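Hand-held grippers are next on Grarkance's shopping list

214 shares | 17 comments

I figured the equipment budget at Grarkance would be a dull story, and then I ended up spending most of a Friday morning on it! The robotics shop is getting ready to place its order for the coming year, and the big question is how many hand-held grippers to buy, and whose.

If you haven't run into these gadgets before, they're grippers that a person holds and works by hand, so you can record how somebody picks up a thing without tying up a whole robot arm to do it. Grarkance has been doing a lot of that kind of recording lately, and the wish list has grown along with it.

The quote everybody was passing around came from Lillitz, and it puts a matched pair at $2,492. That's before shipping, and before spare cables, which the team here seems to worry about more than anything else on the sheet (I heard the word "cables" more than I heard the word "robot," and I was there until lunch).

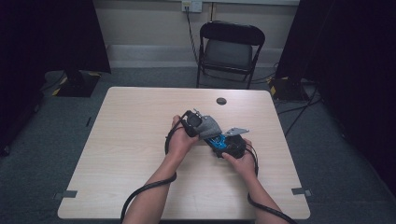

Gripper work at the table. Each pair on the new order is quoted at $2,492.

There's a second quote too, from Brokmont, and it comes in lower if you only look at the top line. Then you get to the service plan, and the calibration visit, and a fee for replacement finger pads that I had to read twice. Add all that up and you're at roughly $3,000 a pair for the first year. The Lillitz quote includes pads for the year and skips the visit, so the folks doing the math are leaning that way. I would too, for what it's worth, but I'm a person who once bought a printer without checking the price of ink.

What I liked is how practical the whole conversation was. The planning sheet has a column for what each item has to handle, and it's ordinary stuff: toys, cloth, kitchen things, boxes with lids. Soft things and hard things both get a line, because a gripper that's great on one can be pretty miserable on the other. They also want two stations running side by side by next May, and that means a second table, more lighting and a decent way to keep cords off the carpet. None of that is exciting to read in a budget, but it adds up fast, and apparently last year's plan left most of it out.

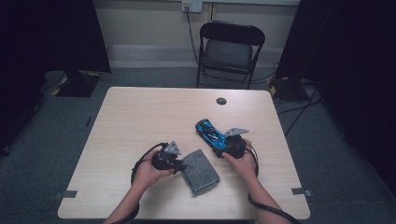

The other thing eating into the number is storage. Every session makes a pile of video, and the current drives were sized for the pilot, back when the project (it's called Chiba, and no, I never got a straight answer on why) was only supposed to run through the winter. It has been extended, so drives are on the list now too, just under the grippers. One version of the plan pushed them back six months to free up cash for a third pair. That version had its fans, but it seems to have lost out, and the draft I saw has drives and grippers going on the same order.

The draft still needs a sign-off, and there's talk of asking Lillitz for a loaner pair first so people can try it on the awkward items before any money moves. I think that's smart. A spec sheet can give you the grip force and the weight, but it won't say how your wrists feel at 3:00 in the afternoon when you've been lifting the same thing since breakfast.

If the sign-off goes through, the order should be out the door before the end of the quarter, and delivery is listed on the quote as eight weeks. I'll check back in when the boxes show up, and I'll be sure to ask about the cables.

17 comments | Share this story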